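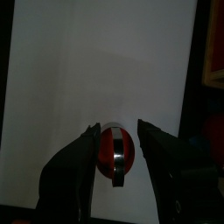
Two arm cells at our site: what happens to the operators?

Posted by Bohumila Kubíček, May 2026

I work in the test room at Fedton. Until August we did all handling tests by hand, 200 cycles per part, logged on paper. Management now wants the Trernero cells to do the cycling and the operators to "supervise". The target is 2,000 cycles per part. Has anyone been through this? I need to know what the job becomes, and whether the grade should change with it. 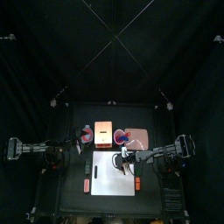
Tyra Backlund

We changed over at Munshi. Cycling took up most of a shift before; now setting out does. Every object has to go back to its marked place before a run, and small items are the worst for it. With two arms working over one table, as in a layout with a cutting board in the middle and little blocks to either side of it, one block out of place can spoil a run. Ask for these tasks in writing:

Resetting the table between runs
Checking finger alignment
Clearing stops and logging the cause
Deciding whether a failed grip is a part fault or a cell fault

The last one is inspection work and was graded as such here. It took 90 days to agree. Training was 20 hours per person, paid, and I would not accept less.
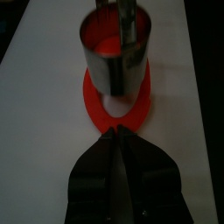 Also get the stop log kept by the operators – ours went to the engineers at first and the causes were recorded too loosely to be of use.

pimurus_nights

Same at our place. Less wrist pain, more standing about. Ask about breaks, they forgot ours.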